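第3章 電源の接続と初期設定

本章では、熱転写式ラベルプリンター Tirham の設置場所の選定、電源の接続、用紙とリボンの装着、設定ソフトウェア Radu による初期設定、および試し印字までの手順を説明します。
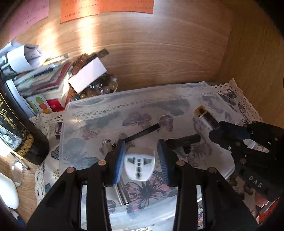

作業を始める前に、第1章「安全上のご注意」と第2章「同梱品の確認」を読み終えてください。開梱時に取り外す輸送用固定材が本体内部に残っている場合は、電源を接続しないでください。固定材の位置は第2章の図を参照してください。

3.1 設置場所の条件

本体は次の条件を満たす場所に設置してください。

・水平で、振動のない台の上であること
・直射日光、暖房器具の温風、加湿器の蒸気が当たらないこと
・標高2000m以下であること
・用紙カバーを全開にできる空間が上方にあること
・背面の電源スイッチと電源コネクターに手が届くこと
・粉じん、切削くず、腐食性ガスが発生しないこと

標高が2000mを超える場所では、内部電源の絶縁性能と放熱性能が保証値を下回ります。該当する地域で使用する場合は、購入前に販売店へ相談してください。

側面の通気口は左右にあります。壁や棚板に密着させると内部温度が上昇し、印字が自動的に一時停止することがあります。一時停止中は状態ランプが橙色でゆっくり点滅し、温度が下がると印字が再開されます。頻繁に停止する場合は、設置場所を見直してください。

注意
本体を持ち運ぶときは、底面の左右のくぼみに手を掛けてください。用紙カバーや排出口の部分を持つと、カバーのヒンジが破損するおそれがあります。

寒い場所から暖かい部屋へ移した直後は、内部に結露が生じている可能性があります。電源を入れず、用紙カバーを開けた状態で2時間以上放置してから作業を続けてください。

3.2 電源の確認

本体の入力定格は次のとおりです。

入力電圧:交流100〜240V
周波数:50/60Hz
定格電流:2A
電源コネクター:IEC 60320 C14

電源は自動切替式です。電圧切替スイッチはありません。付属の電源コードは、出荷先の地域に応じた形状のものが一本同梱されています。同梱コードのプラグが設置場所のコンセントに合わない場合は、次のいずれかの方法で対応してください。

(a) 設置場所の規格に適合した、C13コネクター付きの電源コードを使用する
(b) 変換アダプターを一時的に使用する

常設する場合は、必ず(a)の方法を選んでください。(b)は、展示会や出張作業など、作業者が常に本体のそばにいる場合に限ります。

警告
変換アダプターにはプラグの形状を変える機能しかないものが多く、電圧は変換されません。本体は100〜240Vに対応しているため変圧は不要ですが、同じアダプターに他の機器を接続する場合は、その機器の入力定格を個別に確認してください。

警告
保護接地の端子を持たない変換アダプターは、本体に使用しないでください。本体はクラスIの機器であり、接地なしで使用すると感電のおそれがあります。

変換アダプターを使用するときは、次の点を確認してください。

・アダプターの定格電流が本体の定格電流以上であること
・アダプターの接地端子がコンセント側と本体側の両方でつながること
・差し込んだときに緩みやがたつきがないこと
・複数のアダプターを重ねて接続していないこと
・樹脂部分に変色、変形、ひび割れがないこと

使用中にアダプターの表面が手で触れ続けられないほど熱くなる場合は、直ちに印字を中止し、電源スイッチを切ってからプラグを抜いてください。そのアダプターは再使用しないでください。

注記
変換アダプターの破損に起因する故障は、保証の対象外です。保証条件の全文は巻末の「保証規定」に記載しています。

3.3 電源の接続

1. 背面の電源スイッチが「O」側になっていることを確認します。
2. 電源コードのコネクターを、背面の電源コネクターに奥まで差し込みます。
3. 電源コードを背面のコードフックに掛けます。
4. 電源コードのプラグをコンセントに差し込みます。
5. 電源スイッチを「I」側にします。
6. 状態ランプが白色で点灯し、続いて橙色の点滅に変わることを確認します。

橙色の速い点滅は、用紙とリボンが装着されていないことを示します。この段階では正常な表示です。

状態ランプがまったく点灯しない場合は、次の順に確認してください。

・コンセントに別の機器を接続し、電気が供給されているかを調べる
・電源コードのコネクターを一度抜き、差し直す
・電源タップを使用している場合は、壁のコンセントに直接接続する

以上の確認後も点灯しない場合は、内部のヒューズが切れている可能性があります。ヒューズはお客様による交換ができません。本体のカバーを外さず、サービス窓口に修理を依頼してください。

警告
濡れた手で電源プラグや電源コネクターに触れないでください。

注意
電源を切ってから再び入れるときは、状態ランプの消灯を待ってください。消灯前に電源を入れると、内部の設定メモリーが正しく読み込まれないことがあります。

3.4 リボンの装着

リボンには Skornis シリーズの純正品を使用してください。種類は次のとおりです。

Skornis W:ワックス系。紙ラベル用。
Skornis M:ワックス・レジン混合系。コート紙および合成紙用。
Skornis R:レジン系。フィルムラベル用。

リボンと用紙の組み合わせが適切でないと、印字がかすれる、こするとはがれる、リボンが用紙に貼り付くなどの症状が現れます。組み合わせの詳細は付録Bの対応表を参照してください。

リボンの幅は、使用する用紙の幅以上のものを選びます。用紙より狭いリボンを使用すると、印字ヘッドの一部が用紙に直接触れ、ヘッドの摩耗が早まります。

1. 電源スイッチを「O」側にします。
2. 左右の解除レバーを手前に引き、用紙カバーを全開にします。
3. ヘッド部の緑色のつまみを回し、ヘッドを上げます。
4. 新しいリボンを供給軸に奥まで差し込みます。リボンの巻き方向を、軸の横に刻印された矢印に合わせます。
5. 空の紙管を巻取軸に差し込みます。
6. リボンの先端をヘッドの下に通し、巻取軸の紙管に付属のテープで固定します。
7. 巻取軸を矢印の方向に手で回し、リーダーテープが巻取側に入り、リボンのしわがなくなるまで巻き取ります。

注意
印字直後のヘッドは高温です。リボンを交換するときは、電源を切り、ヘッドが冷えてから作業してください。

注意
ヘッドの発熱部に指で触れないでください。皮脂が付着すると印字抜けの原因になります。触れた場合は、第6章「清掃」の手順に従って清掃してください。

リボンの装着後に斜めのしわが残る場合は、供給軸と巻取軸の両方でリボンが奥まで入っているかを確認してください。紙管の端面が軸のつばに接していないと、走行中にリボンが左右にずれます。

3.5 用紙の装着

標準の用紙ガイドで使用できる用紙の最大幅は55mmです。これより幅の広い用紙は装着できません。用紙の外装に表示されている幅は、台紙を含まないラベル単体の寸法である場合があります。必ず台紙の幅を測ってください。

使用できる用紙の種類は次のとおりです。

・ギャップ用紙(ラベルの間に隙間があるもの)
・黒マーク用紙(台紙の裏面に黒い帯が印刷されているもの)
・連続用紙

1. 用紙カバーが開いていることを確認します。
2. 用紙ホルダーの左右の腕を広げ、ロールを挟みます。印字面が上になる向きにします。
3. 腕をゆっくり戻し、ロールが中央に固定されたことを確認します。
4. 用紙の先端を用紙ガイドの下に通し、排出口から少し出します。
5. 用紙ガイドを用紙の端に軽く当たる位置まで寄せます。
6. ヘッドを下げ、緑色のつまみを元の位置まで回します。
7. 用紙カバーを、左右が同時に「カチッ」と音を立てるまで閉じます。

注記
用紙ガイドを強く押し当てると、用紙の端がめくれ、搬送不良の原因になります。指で軽く引いたときに用紙がなめらかに動く程度に調整してください。

用紙の先端に、ラベルがはがれた部分や折れがある場合は、その部分を切り取ってから装着してください。露出した粘着剤がプラテンローラーに付着すると、用紙が巻き付くことがあります。

黒マーク用紙を使用する場合は、用紙センサーの位置を手動で合わせる必要があります。センサーは用紙ガイドの下にあり、青い目盛りの付いた爪で左右に動かせます。爪の中心を黒マークの通過位置に合わせてください。ギャップ用紙では、爪を中央の刻みに戻します。

3.6 用紙の検出調整

用紙の種類を変更したときは、必ず検出調整を行います。同じ種類でも、製造元やロットが変わると台紙の透過率が変わり、検出がずれることがあります。

1. 電源スイッチが「O」側になっていることを確認します。
2. フィードボタンを押したまま、電源スイッチを「I」側にします。
3. 状態ランプが青色で点滅を始めたら、フィードボタンを放します。
4. 用紙が自動的に送られます。送りが止まるまで待ちます。
5. 状態ランプが白色で点灯したことを確認します。
6. フィードボタンを一度押し、ラベルの境目がカット位置で止まることを確認します。

手順4で送りが止まらず、状態ランプが赤色に変わった場合は、センサーがラベルの境目を検出できていません。用紙の種類とセンサーの位置を確認し、電源を切ってから手順1に戻ってください。連続用紙では境目が存在しないため、検出調整は行わず、3.8節の手順で用紙種別を「連続」に設定します。

3.7 設定ソフトウェアのインストール

本体の設定には、専用ソフトウェア Radu を使用します。Radu をインストールすると、プリンタードライバーも同時に組み込まれます。

注意
インストールが完了する前に、USBケーブルでコンピューターと本体を接続しないでください。先に接続すると、汎用ドライバーが割り当てられ、Radu から本体を認識できないことがあります。

1. 管理者権限のあるアカウントでコンピューターにログインします。
2. 起動中の他の印刷関連ソフトウェアをすべて終了します。
3. インストーラーを実行し、表示言語を選択します。
4. 使用許諾の内容を確認し、「同意する」を選択します。
5. 接続方法の選択画面で「USB」または「有線LAN」を選択します。
6. 画面に「本体を接続してください」と表示されたら、本体の電源を入れ、ケーブルを接続します。
7. 本体の型名とシリアル番号が表示されたことを確認し、「完了」を選択します。

すでに汎用ドライバーが割り当てられている場合は、コンピューターのプリンター一覧から該当する項目を削除し、ケーブルを抜いてから手順1に戻ってください。

USBハブを経由する場合は、電源付きのハブを使用してください。ハブ経由で認識されないときは、コンピューター本体の端子に直接接続します。

有線LANで接続する場合、出荷時の設定ではIPアドレスはDHCPサーバーから自動的に割り当てられます。割り当てられたアドレスは、3.9節の設定一覧印字で確認できます。固定アドレスを使用する場合は、ネットワーク管理者に値を確認し、Radu の「ネットワーク」タブで入力してください。他の機器と同じアドレスを設定すると、双方の通信が不安定になります。

3.8 基本設定

Radu を起動し、左側の一覧から本体を選択すると、現在の設定が読み込まれます。初回は次の項目を設定してください。

用紙種別
「ギャップ」「黒マーク」「連続」から選択します。出荷時の設定は「ギャップ」です。

用紙の幅と長さ
ラベル単体の寸法をミリメートル単位で入力します。台紙の幅は入力しません。

印字速度
「1」から「6」までの段階で設定します。数字が大きいほど高速になります。出荷時の設定は「3」です。Skornis R を使用するときは「2」以下にしてください。

印字濃度
使用するリボンの名称を選択すると、推奨値が自動的に入力されます。推奨値で印字が薄い場合は、一段階ずつ上げて確認します。濃度を必要以上に上げると、リボンが切れやすくなり、ヘッドの寿命も短くなります。

印字後の動作
「停止」「カット位置まで送る」「はく離」から選択します。「はく離」は、別売のはく離ユニットを装着している場合に限り選択できます。

時計
「コンピューターの時刻に合わせる」を選択します。本体を他の時間帯の地域で使用する場合は、コンピューター側の時間帯を先に変更してから実行してください。日付を印字するラベルでは、ここでのずれがそのまま印字内容に反映されます。

設定が終わったら、画面右下の「本体に書き込む」を選択します。書き込み中は状態ランプが青色で点灯します。

注意
書き込み中に電源を切ったり、ケーブルを抜いたりしないでください。設定メモリーが破損し、修理が必要になる場合があります。

設定内容はファイルに保存できます。同じ設定の本体を複数台用意する場合は、一台目の設定を保存し、二台目以降で読み込んでください。ただし、IPアドレスと検出調整の値は保存の対象に含まれません。本体ごとに設定してください。

3.9 試し印字と設定一覧の印字

1. 用紙とリボンが装着され、状態ランプが白色で点灯していることを確認します。
2. フィードボタンを、状態ランプが一度消えるまで押し続けます。
3. ボタンを放すと、試験パターンと設定一覧が続けて印字されます。
4. 印字結果を次の項目に沿って確認します。

・横線が途切れずに印字されている
・縦線が用紙の端と平行である
・市松模様の濃さが左右で均一である
・バーコードを読取機で読み取れる
・設定一覧の内容が Radu の画面表示と一致する

縦方向に白い筋が出る場合は、ヘッドに異物が付着しています。第6章の手順で清掃し、再度印字してください。清掃後も同じ位置に筋が残る場合は、発熱素子が断線している可能性があります。ヘッドの交換をサービス窓口に依頼してください。

左右で濃さが異なる場合は、ヘッドの加圧バランスを調整します。幅の狭い用紙を使用するときに起こりやすい症状です。ヘッド部の左右にある調整ダイヤルを、薄い側だけ一目盛り分締め、試し印字を繰り返してください。左右のダイヤルを同時に強く締めないでください。

斜めにかすれが出る場合は、リボンのしわが原因です。3.4節の手順7に戻り、巻取軸を回してしわを取り除いてください。

バーコードを読み取れない場合は、印字濃度を下げて確認します。線が太ってつながっているときは、濃度の上げ過ぎが考えられます。濃度を下げても改善しないときは、印字速度を一段階下げてください。

3.10 状態ランプの表示一覧

白色 点灯:印字可能
白色 点滅:データ受信中
青色 点灯:設定の書き込み中
青色 点滅:検出調整中
橙色 速い点滅:用紙またはリボンなし
橙色 遅い点滅:ヘッド温度の上昇による一時停止
赤色 点灯:用紙の検出エラー
赤色 点滅:用紙カバーまたはヘッドが開いている
消灯:電源オフ、または省電力状態

省電力状態では、フィードボタンを一度押すか、印字データを送信すると復帰します。復帰後の最初の一枚は、ヘッドの予熱のため印字開始が遅れます。

赤色の点滅が用紙カバーを閉じても消えない場合は、カバーの片側だけが掛かっていることがあります。解除レバーを引いて一度開け、両側を均等に押して閉じてください。

3.11 移設するとき

設定済みの本体を別の場所へ移すときは、次の手順で準備します。

1. Radu で設定内容をファイルに保存します。
2. 電源スイッチを「O」側にし、電源プラグを抜きます。
3. USBケーブルまたはLANケーブルを抜きます。
4. 用紙とリボンを取り外します。
5. 輸送用固定材を元の位置に取り付けます。
6. ヘッドを上げた状態で用紙カバーを閉じます。
7. 購入時の梱包箱に入れます。

用紙を装着したまま輸送すると、振動でロールが揺れ、用紙ホルダーの腕が変形することがあります。リボンは元の袋に戻し、折り目が付かないように保管してください。

移設先の国や地域が異なる場合は、3.2節に戻り、電源コードの適合を改めて確認してください。移設先の規格に合う電源コードは、Onitz の販売窓口で部品として購入できます。注文時には、本体底面の銘板に記載された型名と、使用する国または地域の名称を知らせてください。プラグの形状だけを伝えると、接地方式の異なるコードが手配されることがあります。

移設後は、設定が残っている場合でも、検出調整と試し印字を必ず行ってください。

本章の改訂情報
改訂日:2025年12月23日
執筆:Raquel Pinheiro
技術確認:Roxana Barbu
主な変更点:3.2節に変換アダプターの使用条件を追加。3.8節の印字速度の説明を修正。3.11節を新設。

次章:第4章 ラベルのデザインと印刷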